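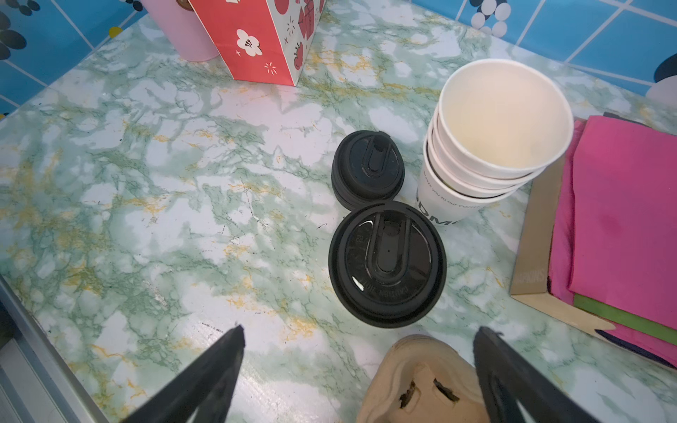
Anneli Kemppainen wrote to me after the last post to ask why I still bother going to Prendham by train when the bus is quicker and stops nearer the shops. She has done both, she said, and the bus wins by 20 minutes every time.

She's right about the time. I've checked it since. But I don't like reading on a bus, and most of the reading I get done in a week happens between Deson and Prendham. I finished a long book about canals that way last September, and I don't think I would have finished it at home.

The line opened in 1927. It was meant to carry on to Lornon, and if you sit on the left you can see where it would have gone, a low bank with hawthorn on it running off across two fields. The farmer has put a gate through it. After that there's the sewage works, then the allotments, then the long curve where the train slows down and everybody gets their coat on far too early.

The station at Deson hasn't had a ticket office since 2010. There's a machine on the platform which takes cards but is slow in cold weather. If it won't work you can pay on the train. The waiting room is open in the mornings and has a radiator under the window, and the seat nearest to it is the one to get. The toilets are locked more often than not.

A takeaway coffee makes the wait shorter. I drink mine before the train comes, as the tables on board are small and slope towards the window.

I travel on the 9.14 if I can. The one before it is full of people from the college and you end up standing as far as the allotments. Coming back, the 3.40 is quiet. The one after that is not.

Branislav Vondráček asked in the same week if dogs are allowed. They are, on a lead, and they travel free. Mine didn't care for the bridge the first few times, so I sat with her on the floor side, away from the door, and she got used to it.

I'm going again on Thursday to return the canal book's second volume, which I gave up on at page 80. Too much about locks. Philomena Sarpong has lent me a novel for the way back.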